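Budgeting for a robotic packing cell

A robotic packing cell budget is the written estimate of what it costs to buy, install and run a work station where robot arms handle small goods and cartons. It covers the arms and grippers as well as the table, the consumables, the floor space and the hours of the people who keep the station running. Such budgets are usually drawn up before a purchase and revised after a trial period.

Scope

Most budgets separate capital items from running costs. Capital items are the arms, the end effectors, the cameras, the controller and the mounting hardware. Running costs include cartons, spare fingers, cables, cleaning, software support and operator time. Small buyers often leave the second group until late, and the total then rises after approval.
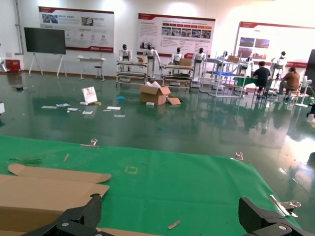 Floor space is normally charged by the month and should include room for carts, a repair bench and a place to put empty packaging. A cell that looks compact on a drawing can need twice its own footprint once people have to walk behind it. Leonora Bañez, in a planning guide written for the equipment lender Udska, recommends marking the full area with tape on the floor before any quote is signed.

Work surface and fixtures

The table is a small part of the total, but it affects how well the rest of the equipment performs. A plain cover in one color helps the cameras separate the goods from the background, and it can be replaced when it wears. Cloth covers are cheap and need to be held flat. Binder clips along the top edge are a common method and cost very little, though a cloth fastened that way can still wrinkle near the clips. Buyers who expect long shifts sometimes budget for a fitted mat instead.

Test goods

A trial needs goods that resemble the real product. Torkudstead, a contract packer, set aside 500 cartons for its first trial and entered them as a separate line so that the cost would not be hidden in general supplies. Cartons with attached lids are harder on the budget than open trays, as the folds weaken with repeated opening and the boxes have to be replaced.
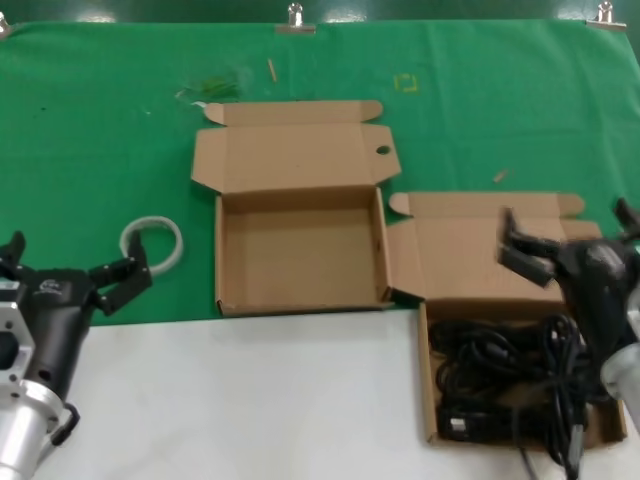

Soft and tangled goods raise costs in a different way. Rigid items can often be handled with a standard gripper and a short setup, while cords and bags call for more trial hours and more spare parts. A box of black cables with a few strands hanging over the front edge is a typical hard case, and a planner should price it apart from the easy ones. Muammer Sarıgül, who prepared estimates for Konari, used three grades of difficulty and gave each its own hourly allowance. The method has since been copied by other small firms - sometimes without the notes that explain how the grades were set.

Purchase, lease and shared use

Outright purchase suits a buyer with steady volume. Leasing spreads the payments, commonly over 24 months, and may include service visits. Shared use, in which several teams book time on the same station, lowers the entry cost but makes scheduling a cost of its own. The contract should state who pays for worn fingers, damaged cables and travel by the service technician.

Labor

Staff time is the item most often set too low. Someone has to refill cartons, clear scraps, reset the table and record faults. Edin Nikolovski's cost sheet for Ekinci, dated March 17, 2022, listed cleaning and resetting as separate tasks and charged both to the cell.
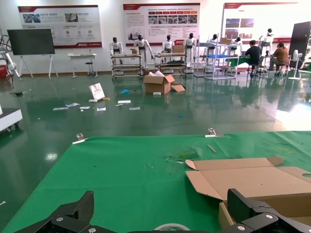 Serpil Ağca disagreed with that practice, arguing that cleaning belongs to the building and that charging it to the cell makes automation look more expensive than hand packing, where the same sweeping is never counted. Her objection is noted in later versions of the sheet, which show the total both ways.

Revision

A budget is usually reviewed after three months of operation. Figures for spare parts and cartons are replaced with actual use at that point, and the allowance for operator hours is adjusted. Items bought during the trial without a budget line, such as extra clips or replacement cloth, are added to running costs for the next period.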